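Rustordale Review > Opinion > Work and Machines

Pay the people who teach the robots

September 13, 2025

Most arguments about robots at work skip the part where someone teaches them. I did that job for 8 months at Sakmont, on the night shift, and I think it should be treated as skilled work.

The task I had longest was putting markers away. You sit at the controls, move two arms by remote, pick up a marker and set it in the right part of a tray. Then you put everything back on the table in a new mess and do it again. I recorded 2,505 runs of that one task. My best night was 234. 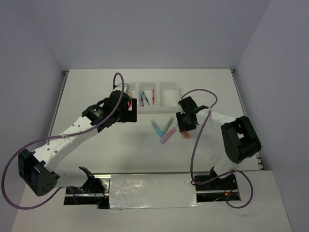 The company called us data operators and paid us by the run. Pay by the run and you get fast runs. Fast runs are full of small bad habits: a grip too close to the cap, a drop from too high, one arm parked where the other needs to go. The robot copies what it is shown. It has no way of knowing that I was tired or that I wanted to reach my number before the break.

A slower operator at Lurkby, where I worked later, threw out a good share of her own runs. She was told twice to keep more of them. I think she was right and the target was wrong.

People who disagree with me say anyone can learn the controls in 2 days. They can. I did. Learning to move the arms so that the motion is worth copying took me until February, and I was still getting better when I left.

A fair deal would be simple enough. Pay by the hour. Let operators reject their own work without losing money. Put their names in the project records, the way Chaturvedi already does with its engineers. If a machine is going to work the way I showed it, the hours I spent showing it should count as part of building it.

Contact us | © 2025 Rustordale Review | Back to top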